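Flosar Extends Surface Wear Program to Painted and Coated Sheet Metal

Revised inspection method covers bins, trays and dividers in daily use; first results due in January

Flosar, a maker of protective coatings for sheet metal goods, has extended its surface wear program to parts that are already in service. The program was limited until now to flat test panels prepared in the company's own laboratory in Flisholm. Under the revised method, technicians will also inspect folded and joined parts supplied by customers, and will record wear at seams, rims and inside corners as separate values.

The change follows a review of the company's panel data led by Zeyu Meng, head of materials testing. The review found that flat panels gave a fair account of scratch resistance on open surfaces but said little about loss of finish along a fold. Coating thickness on a fold depends on the order of work. A sheet coated before bending is thinner on the outside of the bend, while a sheet coated after bending tends to collect material on the inside.

"A single grade for a whole part hides the place where the finish fails first," said Meng. "We now report the fold, the floor and the rim as three zones, and we give the lowest of the three as the grade for the part."
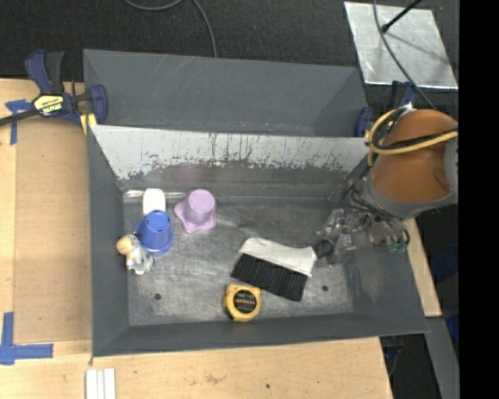 FLISHOLM, January

The program will take in 1230 parts during its first test period. Parts are drawn from customers in food packing, mail sorting, hardware retail and school supply. Each part is logged on arrival, washed in plain water, dried at room temperature and left to stand for 8 hours before the first reading. No part is repaired, sanded or recoated before inspection.

Wear is graded on a scale of 0 to 5. Grade 0 is assigned to a surface with no marks visible under even light. Grade 1 covers fine scratches that do not reach the base metal. Grades 2 and 3 cover scuffing and dulling over larger areas, with the finish still whole. Grade 4 is assigned where the finish is chipped or has a ragged edge, and grade 5 where base metal is exposed along a continuous line. Stains and changes of color are noted in a separate column and do not affect the grade.

Thickness readings are taken on a grid with a spacing of 40 millimeters on floors and side walls. Along a fold, readings are taken in pairs, one on each side of the line. Where a part has an inner divider, the divider is treated as a side wall, except at its lower seam, which is graded as a fold.

Định Hồ, who manages field measurement, said the paired readings replaced an earlier practice of placing the gauge directly on the bend. "The probe needs a flat contact area. On a bend the reading depends on how the operator holds it, and two operators will not agree," said Hồ. "The paired values can be repeated."

All readings will be stored in Niltbridge, the company's records system for test data. Customers taking part will have access to the readings for their own parts, along with the grade for each zone. Combined results will be released without customer names. Vy Cù, who maintains Niltbridge, said the zone fields had been added to existing records and that older panel results would remain under their original grades.

Flosar will hold an online briefing on the method on Wednesday at 10 a.m. The briefing will cover part selection, the grading scale and the handling of parts with mixed finishes. Customers who wish to submit parts should request a log sheet from the Aasen service office before shipping. Parts sent without a log sheet will be held unopened.

About Flosar
Flosar develops and tests protective coatings for folded and welded sheet metal goods. The company runs a laboratory in Flisholm and a service office in Aasen.

Press contact
Bình Nông, Communications
Flosar, Flisholm

Technical contact
Vy Hứa, Test Methods
Flosar, Aasen service office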